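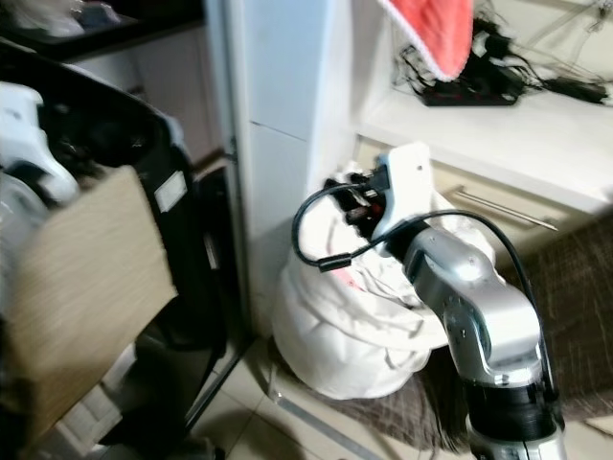

2 min read

Our visit to the Flatik software lab, Dec 11, 2021

I went to the open day of Flatik with two colleagues from Ernent. We write planning software for warehouses, so we wanted to see how other people solve the same problems in a home.

Babita Yadav leads the perception group and she showed us the work on cloth. A bag like the white one by the cabinet is difficult for the software, she explained. It is soft and wrinkled, and its opening has a different shape every time. Their program, called Mahawong, does not try to build a full model of the bag. It looks only for the opening and gives the planner a few possible directions for the gripper to go in.

The cable of the gripper was interesting for me. It makes a wide loop in front of the bag, and the planner must keep a free space for it. In our own code we forget this often – we check the arm and not the cable.

After that we saw the replay tool. Each attempt is stored with the camera view and the joint positions, and you can stop at any moment and ask the planner again with other settings. They had 267 attempts with bags in the list, 86 of them marked for review by hand. I asked if the tool is open for other teams. Not yet, but they hope for March.

Lunch was soup and bread in the corridor. We missed the talk about Jokesden because our train left early.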